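The Radio at Grostiven

Every winter, when the road over the pass closed and the mail came only when it felt like coming, Lucimara Nogueira opened the back room of the Grostiven library in the evenings and let people sit by the stove for as long as they pleased. She called it the reading hour, though it often went on for 2 or 3 of them, and though hardly anyone read. Mostly they talked, and mostly they talked about Gregor Hepburn's bell.

The bell had come with him on the boat, all those years ago, wrapped in a quilt his mother had made, and it had the year 1698 scratched inside the lip by somebody with a shaky hand and a bad nail. Gregor would tell you it came off a ship called the Charbonneau, which went down in calm water with 47 barrels of molasses aboard, and if you gave him a cup of coffee he would tell you whose fault it was, too.

"You said 400 barrels last time," said Mohandas Reddy, who had been waiting since last winter to say so.

"That was a different ship," said Gregor, and held out his cup. 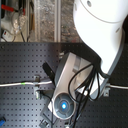 The blue light glowing at the end of the arm.

Lucimara laughed and filled it. She had a soft spot for the old man, and a softer one for his stories, because her own grandmother had told them the same way, with the numbers sliding around like plates on a tray and the heart of the thing never moving an inch.

It was that evening, with the snow coming down past the window in big lazy clumps, that Tainá Medeiros walked in and asked if this was the place with the bell. She was young and half frozen, and she had a letter folded small inside her glove. Her great-uncle, Sebastião Siqueira, had written it from Nirkano the January before he died, and in it he said that he had once sold a bell to a Scotsman, and been sorry ever after, and would somebody please go and hear it ring.

Well, you never heard a room get so quiet. Gregor set down his coffee and looked at the letter for a long while, moving his lips a little as he read, and then he got up without his cane and fetched the bell down from its shelf.

"There wasn't any ship," he said to her. "I only liked him, and he needed the money, and he wouldn't take it for nothing."

Then he put the bell in her hands, and she rang it, and Mohandas took off his hat.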